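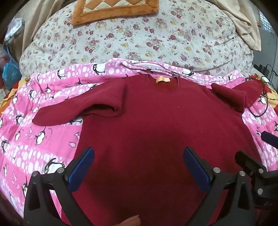 Dirkum School Visits: Read Me First

These are the files for the Dirkum dental visits, the ones we take into infant classrooms when the children are learning to look after their teeth. Everything a visitor needs for one session is in here, along with the answer sheets from the first set of schools. Please copy it, change it and use it. We'd love to see it in more classrooms!

Last updated Oct 29, 2019.

What's in the folder

visit-plan.txt – the running order for one class, start to finish
songs.txt – words only, including the new verse about back teeth
letter-home.txt – the note that goes in book bags the week before
quiz-sheets.csv – the children's answers, one row per sheet
teachers.csv – what the teachers wrote afterwards
old/ – the August drafts, kept so Halina can find her crocodile drawings

How a visit goes

A session lasts 15 minutes for each table group, and we see 4 groups in a morning. The visitor starts with the giant model mouth and asks who has a wobbly tooth (leave time for this, every hand goes up and every wobbly tooth has a story). Then comes the brushing song, sung twice, the second time with brushes. After that the children take turns at brushing the model, front teeth first, then round the back where the porridge hides.

Two minutes is the brushing time we teach. It feels like ages when you're five, so we use the long version of the song and let them march.

The Wostidis classes wanted to go straight to the brushes and skip the talk. It worked so well that visit-plan.txt now has a short start marked W. Try it with a lively group.

About the quiz sheets

There are 100 sheets in the file. Each child coloured in a face for four questions, and an adult at the table wrote down anything they said out loud. The columns are:

school – Skoretti, Wostidis or Matheson
group – table colour, as the teacher gave it
q1 to q4 – happy, middling, sad or blank
said – the child's words, spelling tidied, nothing else changed

No names or birthdays were collected. Where a child said a brother's or sister's name, it has been swapped for "my brother" or "my sister".

Do read the said column, it's a joy. One child at Matheson wanted to know whether sharks get a letter home too.

Things to watch for

Blank isn't the same as sad. Some children ran out of time, and at Skoretti the bell went in the middle of question 3, so that school has plenty of gaps in q3 and q4.

The faces tell you how children felt about brushing on the day. They say nothing about how healthy anyone's teeth are, so please don't use them that way.

Q2 was reworded after the first morning. The old wording was "Do you brush at night?" and the new one is "How do you feel about brushing at night?" Rows using the old wording have a star after the answer.

The csv files open in any spreadsheet program. If the apostrophes come out as odd symbols, pick UTF-8 when it asks.

Who did what

Kacper Adamczyk wrote the visit plan and typed up the sheets. Halina Kalinowski wrote the songs and drew everything with teeth. Thank you to all the class teachers, who found us sinks, paper towels and, at Wostidis, a spare piano.

Still to do

Polish version of the letter home (Halina has started)
Larger print for songs.txt
A verse about rinsing – ideas very welcome, it has to rhyme with spit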